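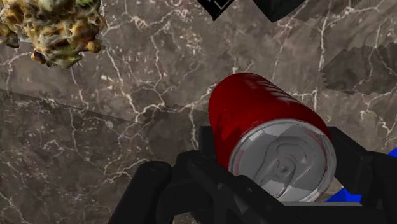 Figure 3. Simulated rehearsal of the can-handling step, with the can held on its side between the gripper fingers.

4.2 Changes to the sorting task

Before the cell was introduced at the Drevby site, returned beverage cans were picked from the counter by hand for the whole shift. Operators now handle only the items the controller rejects, and they review queued grasps in the simulator before release. The December log holds 2252 grasp attempts, of which 94 percent needed no operator input. Remaining cases were mostly cans lying close to other objects.

Interviewed operators reported less wrist strain but longer periods of screen work, and 84 percent asked for rotation between the review station and the floor. The Kenow site kept its earlier shift plan, so the two groups differ in schedule as well as in equipment. We return to this limitation in Section 5. Pay grades were unchanged at both sites during the study period.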